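# Duvet filling keeps sliding to the bottom of the cover, every single night
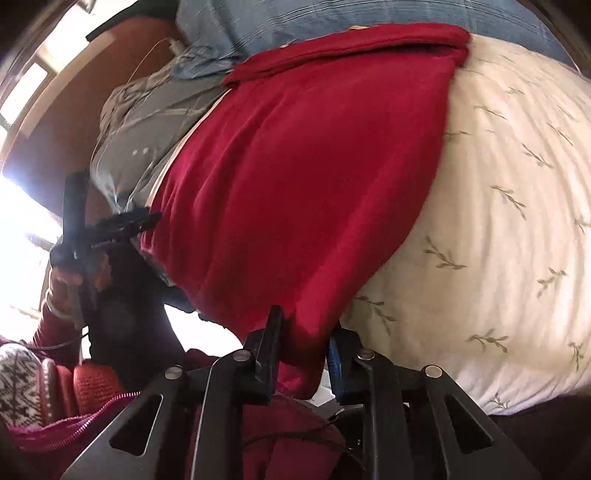 *Leafy duvet, red fleece, stripy pillow.*

**Ebony Whitcombe**

Ok so we moved into a place in Tadcombe in November, bedroom faces north, heating is whatever the landlord feels like. Bought a new duvet and a separate cotton cover for it. By morning the inside has slid down into a lump by my feet and the top foot or so is just two layers of cotton with nothing in it. My shoulders freeze. Partner is fine because he sleeps like a log and steals the blanket.

Things I've tried —

- shaking it out every morning (works till about 2 am)
- safety pins at the corners. One opened. Never again
- buying a size up in the cover. Made it worse, obviously, in hindsight

Cover is a king, duvet was sold as a king, but when I got the tape measure out the cover is 17 inches wider than the duvet?? Is that normal? I thought sizes were sizes. The label on the duvet says Custorberg, no size on it apart from "KING", and the store's site has no measurements either.

Do I need ties, clips, a different duvet, or what. Also open to being told I make the bed wrong. Don't want to spend much, just paid the deposit.

Also second thing, is it ok to wash a fleece in with the cotton cover? Mine has gone kind of flat and sad.

**Hamish Drummond**

Size up = your problem. Take it back if you still can.

Otherwise get the ones with buttons.

**Morag Gunn**

Did alterations and bedding repairs for years so I'll go a bit longer than Hamish, sorry, typing this on a break.

No, sizes are not sizes. King from one maker and king from another can be way off. You always go by the inches. For a duvet you want the cover the same size as the insert or an inch or two smaller, then it fills the corners and has nowhere to go. 17 inches over is a sack. It will slide no matter what you do at the corners, the pins were only ever going to tear something.

If you can't return the cover, you can make it smaller. Not hard:

1. Turn it inside out, lay it on the floor, iron it if you can stand to.
2. Measure the duvet with it laid flat. Don't pull it. Measure the cover too, length as well as width, you only gave us the width.
3. Chalk a new side seam. Take it all off one side, you won't see it and it's half the work. Leave yourself an inch of slack the first time, you can always go in again.
4. Baste, turn it, put the duvet in and sleep under it one night BEFORE you cut anything.
5. Happy with it? Stitch twice, trim, zigzag the edge.

Check where the opening is first. If it's along the bottom you'll be sewing over the end of the button band, so move the last button in before you start or you end up with half a buttonhole in your seam. Ask me how I know.

Then ties. Cotton tape, 8 inch pieces folded in half, one sewn in each inside corner of the cover. On the duvet itself sew a small loop at each corner, just through the bound edge and not into the filling, or you get leaks. Tie in a bow not a knot, you have to undo them on wash day. For a king I'd put one more halfway down each long side. That's what stops the middle from creeping.

No machine? The dry cleaner in Stullgate does seams like this, or used to, they're closed Wednesday. Call first and give them teh measurements.

Fleece — wash it by itself, or with other synthetic stuff. Cotton sheds lint and fleece grabs every bit of it. Cool water, no softener, softener is most likely why it's gone flat. Low heat or just hang it. Then go over it with a soft brush while it's a little damp, brings some of it back but not all.

**Ailsa Farquharson**

Agree with most of that but you dont need to sew if you don't want to. I've got the plastic grips, the mushroom kind, a bit that goes inside and a cap that goes over the fabric. Four corners. Held fine for me for two winters. With a cover that much too big though I doubt it, mine was only slightly loose.

Also, putting the fleece UNDER the duvet and not on top made more difference for cold shoulders than anything. Sounds backwards. Cotton slides on cotton but it doesn't slide on fleece, so the whole thing stays put. And tuck the bottom end of the fleece under the mattress, then your partner can't take it.

Wouldn't bother with the duvet itself, doesn't sound like there's anything wrong with it.

**Ebony Whitcombe**

Thank you!! Measured the length, that's too long as well, by 9 inches. Store says no returns once it's washed. So it's the seam. My aunt Iona has a machine I can borrow, will do the basting thing first. Fleece is going underneath tonight. Morag, do I take the length off the top end if the buttons are at the bottom?

**Morag Gunn**

Yes, top end. Do the side first, then the top, and pivot at the corner.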